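The booth is standing, and both arms are in it

I've been promising an update on the workshop build since May, and the kettle has just boiled and my knees hurt from crawling about under a table, so tonight seems as good a time as any to write it.

For anyone new to these pages, I share a workshop with Mandla Mahlangu and Jacobus Fourie, and between us we've been putting together a little two-armed robot station. We call it Gelum, after a name Jacobus found scribbled in the back of a second-hand book and wouldn't let go of. The plan is to drive the arms by hand, tidying everyday bits and pieces, and to keep the recordings until we have enough to teach them to do a small job or two by themselves. Tidying a table would suit me nicely, as anyone who has seen my kitchen will understand!

The first version was just a bench with two arms bolted to it, and oh, it was a misery. Every time somebody walked past with a red jumper on, the picture changed, and the evening sun came in through the big door and washed out half the table. So we bit the bullet and built walls. Aluminium posts in the corners, pale lavender-grey panels left, right and back (I wanted plain white, but Mandla had already ordered these and I've grown fond of them), and the camera fixed in one place with a note on it in large letters asking people to leave it alone.

The long black plate along the front took me two goes. My first set of holes was 4 mm out at one end, which doesn't sound like much until you try to get the second base down over it. I said some words. Jacobus made tea, and the next evening I drilled it all again and both bases went down sweetly, one at each end.

The cables are the part I'm still grumbling about. We used purple ones so they'd show up against the white links, and I left plenty of slack so nothing would tug when an arm reaches for the back of the table. Too much slack, probably. I've saved 62 practice runs so far and I've had to bin a few of them for cable trouble, always with me muttering at the screen.

For things to pick up we raided our own houses. Fruit and veg in a clear tray, folded red towels, a striped pillow, a plastic bag with a pink ball in it. The bag is the one I dread, because it crumples differently each time you so much as breathe near it. 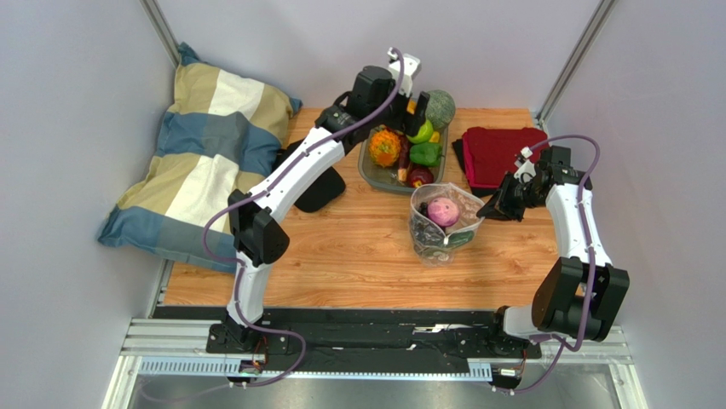
Khanyisile Pillay wrote back after my last post to say that I ought to clip the purple cable at the elbow and leave one generous loop there, then keep it snug all the way to the wrist. She also thinks I should stop practising on the bag until I can do the towels without swearing, and she has a point.

So clips are on the shopping list, along with another packet of screws, and I'll have a go at the left arm first.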